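Last updated: January
Notes by Roswitha Schmieder, Flerell shop floor

STAFF MEETING, TOOL AISLE AND THE ARM

Right, minutes. I said I'd type these up before my tea went cold and I failed, so sorry if the order's a bit off. Jawad Ghauri chaired, I wrote, and most of the early shift squeezed in at the back. Apologies from the two on deliveries.

1. Matters from last time

The step stool has been replaced. The radio has not. Moving on!

2. Where we are with the pegboards

Jawad went through how the arm is getting on with the hanging stock. The count for the month was 455 items hung, and 300 of those went up without anyone stepping in, which got a small cheer from the back (mostly from people with bad shoulders, me included). Screwdrivers are its best thing, thanks to the loop on the handle. Blister packs are harder going, and I asked if that was down to the shine on the plastic. Jawad is going to put it to Gravix, who look after the software.

The little white tags on the hook ends stay. There was talk of taking them off to give the gripper more room, but customers read them and so do I. 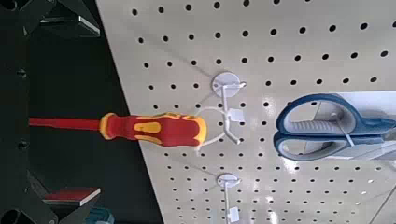

3. Who does what now

This took up most of the meeting. Several of us wanted to know whether the morning fill is still a job or just "standing near the arm", as somebody put it. Jawad said hours are staying as they are until the spring rota and he'd put that in writing. I'd like it noted that I asked him twice.

What has changed is that whoever is on fill now spends more time on checking and on customers, and less on reaching. I quite like that, but not everybody does – some people enjoyed an hour of quiet with a trolley before opening, and I do see it. We agreed to swap round so the same person isn't minding it every morning.

Pliers came up too. They're heavy and they swing, so for now they get hung by hand.

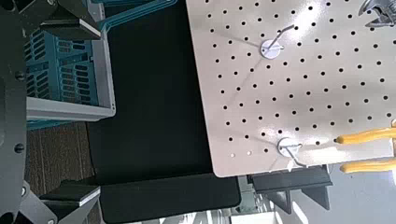 Pliers on the board, and two holders with nothing on them yet.

4. Actions

Jawad: written note on hours, and the blister pack question to Gravix.
Me: new fill rota, and order hooks from Femon (part 2566, the same ones again please, not the long ones).
Everyone: keep bags and coats out of that aisle.

5. Any other business

The Spahić catalogue is in the break room. Please stop drawing on it.

Comments (3)

Early shift: Can the rota go up by the kettle as well? I never look at the office door.

Jawad G: Note on hours is done, it's in everyone's tray.

Back door: I'd still rather have my quiet hour, but swapping is fair. Any news on the radio?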